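Grornmont folding table, light wood finish
Reviewed 14/12/2023

I bought this table in July to replace a heavy pine one that had to be dragged out from the wall every time we needed to eat or cut fabric. I have used it most days since then, for meals, sewing and ironing, so the faults have had time to show.

It came from Durnia, the shop in Siltbridge, and cost £65 with delivery. The box was heavier than I expected and one corner had been dented, but the table inside was fine. You fit the legs yourself with the key supplied. The instructions are drawings only and the fourth one is wrong: it shows the brace the opposite way round. I had to take two bolts out and start that side again.

The top is pale, which suits a dark room, and it does not show crumbs much. Coffee wipes off if you get to it the same day. Beetroot left a faint pink ring which took a week to fade.
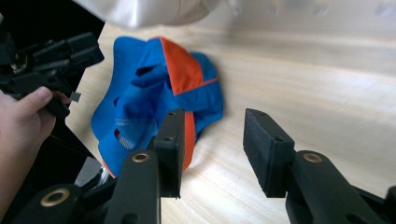

Blue and orange cap on the pale tabletop.

With the legs open it takes up less space than the old one and seats four, though the two at the ends will knock their knees on the brace. Folded, it is 7 cm thick and goes behind our wardrobe. I can carry it down the stairs on my own but would not want to do it twice in a morning.

There is a slight wobble on our kitchen tiles. On carpet it is steady. I put a felt pad under one foot and that mostly cured it. A sewing machine still makes it shake at full speed.

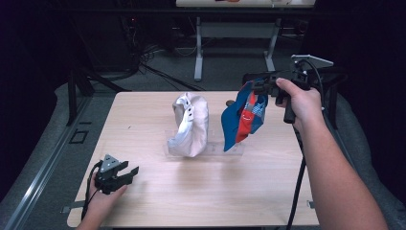 Wood-grain top with a clear base plate and caps.

The catches are the weak point. One became stiff after 6 weeks and now needs a firm push with the heel of the hand. I wrote to Durnia and they sent a new one free, but the screws with it were too short and I used the old ones.

I also looked at the Van Acker 855, which has better catches and a thicker top. It costs a good deal more and does not fold as flat. If you plan to leave a table up all the time, buy that one. For a table that gets put away each night I would have the Grornmont again.

Four stars out of five.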